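Search this site Enter search terms Go

Gathering Simulated Demonstrations for a Two-Finger Gripper

Final project report submitted by Letay Shiferaw, Department of Engineering, Turkstead

3. Data collection

3.1 Purpose

The project required a body of examples from which a control policy could be learned. Each example consists of a series of rendered views from the wrist of the arm, stored together with the commands issued at the same moment. All examples were gathered in simulation. The laboratory arm was in use by other groups until March, and the supervisors agreed that a simulated set would be sufficient for the aims set out in Section 1.

3.2 Method

Demonstrations were given by the author using the Stomum hand controller. The simulator was run through Edex, the scheduling tool maintained by the department, which allowed sessions to be left in a queue and reviewed the next morning. At the start of each episode the arm was placed in a new starting pose and the surface materials were drawn from a fixed library of 40 textures. Walls and work surface were treated separately, so that a plain wall could appear beside a heavily patterned one.

The wrist view was preferred to an overhead view for the main set. It keeps the fingers in sight at all times and moves with the tool, so the policy receives the same view of its own hand in every episode. The disadvantage is that the view may contain very little else when the wrist is tilted towards a corner of the workspace. 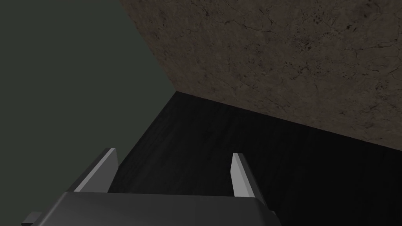 Figure 2. Simulated wrist view with the gripper empty: plain wall to the left, cracked stone texture to the right, black work surface.

Views of this kind were kept in the set. An early trial in which they were removed gave a policy that behaved poorly whenever the target was out of sight, and it was decided that the learner should be shown such positions together with the commands used to leave them. Very dark surfaces were also retained, although they offer little shadow by which to judge height.

3.3 Size of the set

A total of 3,763 episodes were recorded. Episodes were rejected if the command record was incomplete or if the demonstrator had ended the attempt early. After this check 3,115 episodes remained. Review followed the Kwok procedure described in Appendix B, and took roughly 2 weeks.

3.4 Limitations

All demonstrations were given by one person, and the set therefore reflects a single style of control. Lighting was not varied between episodes. The effect of both points on the trained policy is examined in Section 4.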